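4.3 Picking up soft items

The Fimthorpe two-finger gripper will hold cloth, felt and knitted pieces once it is set to Soft mode. Finish the finger check in section 4.2 before you start.

1. Select Soft from the grip menu and set the closing force to 37.
2. Lay the item flat, with a thick edge or border facing the arm.
3. Jog the fingers down until the edge sits between them – stop before the tips touch the surface.
4. Press Close. Wait for the steady tone.
5. Lift by 48 mm and check that the item stays between the fingers.

Note: Thin fabric may fold as it is lifted. This does not affect the grip.

Caution: Keep hands clear while the fingers are closing. Do not raise the force above the Soft limit to cure slipping – move the item and grip it again.

If the tone does not sound, the display shows code 543. Open the fingers and repeat from step 3.
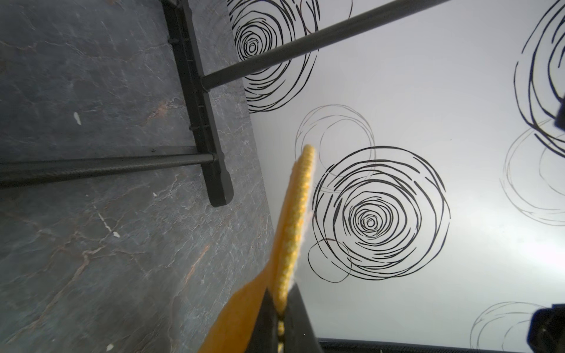
Fig. 4: Yellow fabric item held between the fingers at its ribbed border.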